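Sader Household Services
Client Support Desk
Ticket 3775
Subject: Gift box contents do not fit; lid will not close
Opened: July 2018
Raised by: Aniela Domański
Assigned to: Nabil Boutros
Priority: Normal
Status: Resolved

Description of the problem

The client reports that the open box used for packing small household and gift items can no longer be closed. The items are to be sent together to a relative. They include soft toys, wrapped packets and packs of tissues. The client has repacked the box twice without improvement and asks whether a larger box should be ordered from Astau.

The client further states that a similar parcel was packed in June in a box of the same size, and that no difficulty arose on that occasion.

Initial response

The client was asked to leave the contents in place. The client was also asked to confirm the inside length and depth. The reply gave a length of 312 mm. The depth was not measured at this stage.

Pictures received
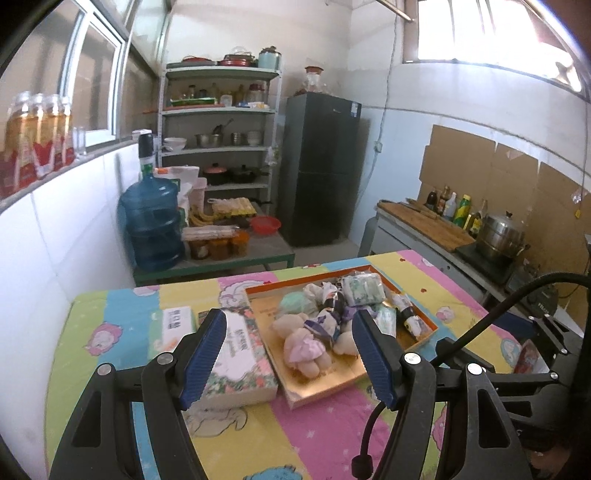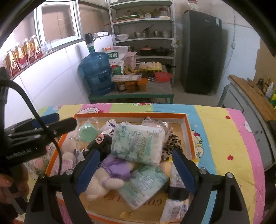 Attachments 1 and 2: the orange-rimmed box with its contents, including plush toys and wrapped items.

Assessment

1. The soft toys have been placed among the packets. Soft items in this position hold the packets at an angle and leave unused space beneath them.

2. In attachment 2, one of the green and white tissue packs is upright at the top of the pile and another is lying flat. The upright pack is considered the most likely cause of the fault, as its height will exceed that of the items beside it.

3. The clear bag of pink and white fabric, also in attachment 2, is leaning against the back wall of the box. It should be possible to lay it flat.

4. No replacement box is recommended until the contents have been arranged again.

Action advised

The client was instructed as follows:

Take everything out of the box and sort the items into flat, firm and soft.
Place the tissue packs flat on the base, side by side.
Lay the fabric and the leopard-print cloth over them, folded to the width of the box.
Put the remaining packets along the sides.
Place the plush toys last, on their backs, and press down gently before fitting the lid.

The client was advised not to remove the plastic wrapping from any item. Tape should not be used to hold down a lid that is under strain.

Client reply

Ms Domański reported that the lid now closes on three sides but remains raised at one corner. She confirmed that the tissue packs were flat. She asked whether the bear in the lavender outfit could be sent separately, although she would prefer to keep the toys together.

Second response

The client was asked to turn the bear so that its head lay towards the centre of the box, and to move the round pale green item in clear plastic away from the raised corner. The bear need not be sent separately.

Outcome

The client confirmed that the lid closes fully. The packed box was weighed at about 200 g above the figure for the June parcel, and this was accepted by Bresura for delivery at the same rate. The enquiry to Astau has been withdrawn.

Closed by: N. Boutros
Related tickets: 220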